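Sleeves, straps and a very patient table

I promised Perihan Kocabaş I would finally write up how I look after the two arms, mostly so she can stop calling me at breakfast, and it has taken me until July to sit down and do it. So, Perihan, pour yourself a coffee, this one wanders.

We call the pair Plakside, after the street where I had my first workshop (a drafty place, but I loved it). I go over them every 300 hours or so of running, and I always start with the cables. The motors look after themselves pretty well. It's the thin black cables by the grippers that get tugged and bent all day long, and when a gripper starts dropping out for a second and coming back, I go there before I open anything else. I run each arm slowly through its full reach with one hand near the stop button and watch the slack. If a loop pulls tight at the far end of the reach, I give it a little more. If it hangs low enough to catch on whatever the arm is picking up, I take some back. I still get this wrong about as often as I get it right, and then I do it over.

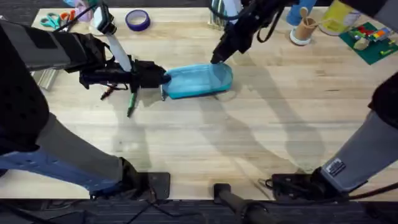
Next come the sleeves. I was against them at first, I'll admit. Ívar Mikkelsen talked me into them a couple of winters ago and I grumbled the whole time, and now I wouldn't run without them. They do creep, though. A sleeve that has slid down toward a joint will bunch up and rub, and you'll hear it as a soft scratchy sound long before you see any wear. Slide it back, smooth it flat, and tighten the strap only until you can just get a fingertip under it. I had one much too tight for two weeks and the fabric wore through at the fold.

Then the clamps and mounts at the front edge of the table. Wood gives a bit under pressure, so I snug everything down, wait overnight, and snug it again in the morning. Burgi Eberhard thinks that's fussy. Burgi also has a steel bench!

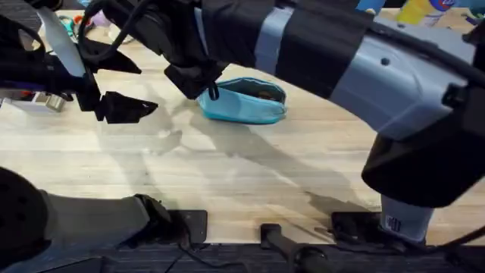 Last of all I check the fingers, with a hard thing and a soft thing. The hard one shows me whether both sides close evenly, and the soft one shows me whether I've set the grip too strong. I do three slow picks with each and write the settings in the notebook, along with anything that sounded funny. My notebook is mostly things that sounded funny.

Perihan, the spare straps are in the drawer marked Zolley. Please put two back when you're done.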